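**Thread: Giving up the car for a year – daft or doable?**

**hedgerow_tuan**
Right, the Petrauskas garage has just quoted me 1461 quid to get the old estate through its MOT and I'm having a wobble. That's subframe, two tyres, something to do with a brake line and "other bits", whatever they are. The car's worth maybe 700 on a good day with the hoover run round it.

So the thought is, don't fix it. Scrap it, bank the money, and see if I can do a full year on buses, trains and my own two feet. I'm in a village outside Derner, one bus an hour, last one back at ten past seven. Work is four miles off. Has anyone here done it? I want the boring details please, I've had enough of my brother-in-law telling me it'll be good for my soul.

Tuấn Vũ (yes, the one from the allotment thread with the leeks)

**mrs_pepperpot**
We did it for two years when the kids were small and I still dream about that bus stop. Doable, but you will plan your entire life around a timetable. Food shopping was the worst bit. I was doing four small shops a week and spending more than I ever did on one big one.

Get a proper trolley, not one of those tartan things with wheels like a toy pram.

**offpeak_and_proud**
Four miles is nothing! Get a bike! I do seven each way and I'm fifty-eight with a bad knee (the left, it's fine once it's warmed up). You'd be at your desk before the bus had left the depot.

**hedgerow_tuan**
Offpeak, you've not seen the road. It's the Hunier bypass for half of it, no verge, lorries the whole way. I did it once in February and had to sit in the loo for twenty minutes afterwards with my head between my knees.

I've been doing sums since tea.

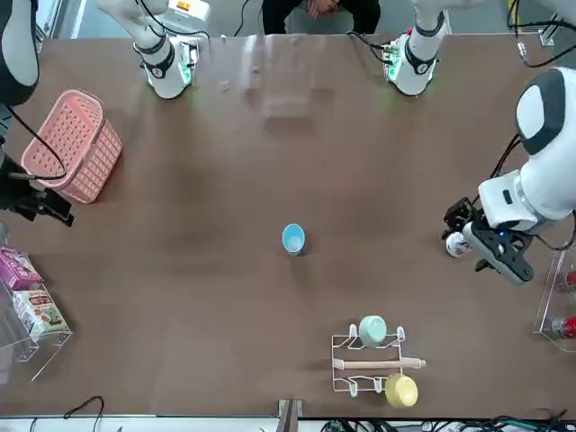
So far I've got insurance, tax, petrol and the odd parking ticket coming to just under 2000 a year, and that's before anything falls off it. A bus pass for my zone is 700. Even if I took a taxi home from the pub every fortnight I'd be quids in. What I can't put a number on is my mum. She's over in Gakley, and there's no sensible way to get there after lunch without going into town and out again.

**nhan_k**
Mum is the whole question though, isn't it? I went without for eight months and the money side was lovely. Then Dad had his fall and I spent a night on the phone trying to find a cab that would go out to him. I bought a rubbish little hatchback the next week for 500 and I've never regretted it.

I'm not saying don't, just don't let a spreadsheet decide it. – Nhàn Kim

**offpeak_and_proud**
With respect Nhàn, you can't keep a car on the drive for a whole year in case of one bad night. Ask a neighbour! Hire one! People managed before everybody had a motor.

**nhan_k**
People before had a bus every fifteen minutes and their mum round the corner. I asked three neighbours that night, two didn't pick up and one had had a drink.

**mrs_pepperpot**
I'm with Nhàn on this one, sorry Offpeak. Hire cars are grand if you live near a hire place and it's open.

Tuấn, is there a car club in Derner? There was talk of one behind the library.

**hedgerow_tuan**
There is! Two cars, both little hybrids, and you book them on your phone. Trouble is they're in Derner and I'm not, so I'd need the bus to get to the car to get to my mum.
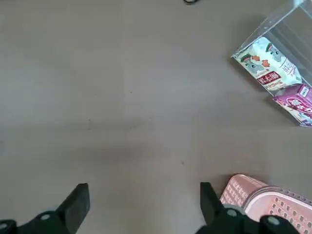 Rang her this evening anyway to ask what she thought, and she said she'd rather I came on the train and stayed over than rushed in and out looking at my watch. Which I hadn't considered at all. She's already on about making up the back bedroom.

**offpeak_and_proud**
Good woman. Take a bike on the train and all.

**hedgerow_tuan**
You don't give up, do you.

**nhan_k**
Could you do a trial first? Leave the car parked up for a month and hide the keys. If you've dug them out by week two then you've got your answer, and you haven't scrapped anything.

**hedgerow_tuan**
That I could do. MOT's got five weeks left on it, so there's time. Keys are going in the tin with the Christmas candles. Mrs P, which trolley did you end up with?

**mrs_pepperpot**
Big grey one, second-hand, off a lady at church. I'll have a look in the garage tomorrow, you might as well have it. One wheel squeaks.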